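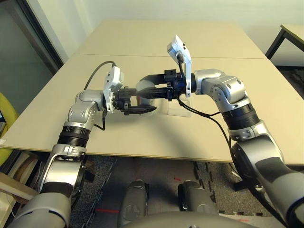 A work table for pouring candles has one job, and the one in my back room in Omville failed at it for two years by having a dip in the middle. Everything I poured came out with a lean, like a row of commuters. The answer was two flat boards, placed end to end so that they act as one long top. Mine are a pale beige, with a thin straight seam running between the far board and the near one, and that seam is the most useful line in the room. You learn where it is and you don't stand anything on it. Pale things do get a little lost against beige, whether it's a whitish cylinder or a small clear acrylic stand, so if you're still at the buying stage and you squint a lot, consider a darker top. I squint, and I bought beige.

What follows is how to pour plain white pillar candles that stand up straight. It makes one candle. If you want nine, do it nine times, or buy more molds and lose the rest of your evening.

What you need

500 grams of pillar wax in pellets. Pillar wax, please. Container wax is softer and will sulk in a mold.
A straight-sided cylinder mold with a hole in the base for the wick.
Flat braided cotton wick, sized for the width of your mold. The wick seller will have a chart. Believe the chart.
Mold putty.
A pouring pitcher and a saucepan it fits inside.
A thermometer.
A skewer or wick bar.
A spirit level, the small kind.

Level the table first

Put the level on the far board, then on the near one, then turn it ninety degrees and do both again. Slip folded card under whichever leg is letting you down. I used the box from a Melleck kettle, which has now given me longer service than the kettle did.

Then run a fingertip across the seam. If you feel a step, one board sits higher than the other, and you can either shim the low one or do what I did for a whole winter, which is keep everything on the near board and pretend the far one is decorative.

Wick the mold

Thread the wick up through the hole in the base and tie it to the skewer laid across the top. Pull it snug from underneath and press putty over the hole. Press harder than that. Wax will find any gap you leave, and it will find it once you've gone to answer the door.

Center the wick at the top by eye, then look from the side and center it again. You were wrong the first time.

Melt and pour

Put a couple of inches of water in the saucepan, set the pitcher of wax in it, and keep the heat low. Stay in the kitchen. Melted wax is fuel with good manners, and the manners don't last if it overheats. Follow the pouring temperature on your bag of wax, and ignore anybody's grandmother on the subject, including mine.

Pour slowly down one side of the mold. Stop a finger's width below the rim and save the leftover wax. Tap the mold gently to bring up the bubbles.

Wait, then pour again

As the wax cools it shrinks and leaves a well around the wick. Poke two or three holes beside the wick with the skewer while the top is still soft, then reheat the wax you saved and top it up, staying just under the first fill line. Go over that line and you'll get a ridge that you will claim is a design feature.

Chrysoula Stergiou, who taught the evening class I took at Vultcombe one February, left hers overnight at this point. I gave mine two hours and got half a candle.

Unmold

Peel off the putty, untie the skewer, turn the mold over and let the candle slide out. If it won't, give it ten minutes in the fridge and try again. Trim the wick at the base flush and leave a quarter inch at the top.

Stand the candle on the table, away from the seam, and look at it from the front and then the side. If it leans, check the base for a lump of wax before you blame the table. A warm, empty baking sheet will flatten the bottom: set the candle on it and turn it gently for a few seconds, then wipe the sheet with a paper towel while it's still warm.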